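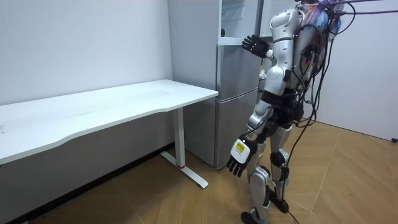 *Figure 1. Humanoid platform in the kitchen cell, right of the desk, one hand raised in front of the refrigerator.*

**Progress report to Renosen, second reporting period**
Project: Faltport, household reach and handover examples
Prepared by: Shahzad Kakakhel, with input from Kyu-ri Yeon and Jawad Shaikh
Period covered: through the end of April

## Status

Collection of demonstration episodes is on the revised schedule. The target for the full project remains 3,000 accepted episodes. At the close of the period 351 had passed review and been written to the shared store. The rate is low because the first part of the period went to calibration and to rewriting the task list, both agreed with Renosen in advance.

Work is in the kitchen cell only. The second cell, planned for the storage tasks, has no floor marking yet and is not counted in any figure in this report.

## Collection

The task list now has seven tasks, all performed standing. Four are arm-only: raise to open palm, reach to door height, reach to desk height, return to rest. The other three combine a short walk with a reach and end with both feet planted. Object pickup was moved to the next period at the request of Adeel Ghumman, who wants the free-space motions in the training set before any contact data is added.

Each episode is teleoperated from the start cue to the stop cue. We store joint positions for the arms, waist and legs, finger commands for both hands, the fixed camera view, and the operator's text label. Labels are entered after the episode, one sentence each, from an approved verb list.

The fixed camera does not keep the head in view when the robot stands close to the refrigerator. Hands and forearms are what the policy is trained on, and for the reach tasks the present mounting was kept. For the walking tasks we want a wider view - see Next period.

## Review and rejects

Every episode is checked by one person other than the operator. Kyu-ri Yeon did most of the checking this period. Reasons for rejection, most frequent first:

- stop cue given before the arm had settled
- time offset between camera and joint log above the limit
- label does not match the motion (mostly left and right swapped)
- cable contact with the moving arm

The time offset was traced to the logging machine, which fell behind when the previous episode was still being written to disk. Jawad Shaikh moved the write to a separate process. Episodes recorded after the change show no offset above the limit. Earlier ones that could be realigned from the start cue were kept and carry a flag in the index, so that Zosumden can leave them out of training if they prefer.

Left/right swaps are a labeling problem only. The entry form now fills in the side from the joint log and the operator confirms it.

## Cabling

The robot still runs tethered. The rear unit and its cable bundle limit turning, and a cable on the floor behind the legs restricts backward steps. All walking tasks are therefore written as forward motion with a small turn. This narrows the variety in the data and should be kept in mind when the first policy is judged. An overhead cable run has been quoted by Lins; Kaan Taşdemir has the quote and will send it with the budget sheet.

## Training check

Zosumden trained one small policy on the arm-only subset to confirm that the files load and the fields line up. It reproduced the raise and return motions in simulation. Reach to door height ended short of the target in most runs, and the likely cause is too few start positions. No policy has been run on the robot.

## Next period

1. Vary the start position for all reach tasks, using a marked grid on the floor.
2. Add a second camera for the walking tasks - position to be agreed with Zosumden.
3. Begin pickup tasks at the desk once the reach set is frozen.
4. Bring the second operator to full hours. At present there are 2 trained operators, one of them part time.

## Decisions needed from Renosen

Approval of the overhead cable run, which is outside the original equipment line. Confirmation that flagged episodes count toward the 3,000. If they do not, we will schedule replacements before the pickup tasks start.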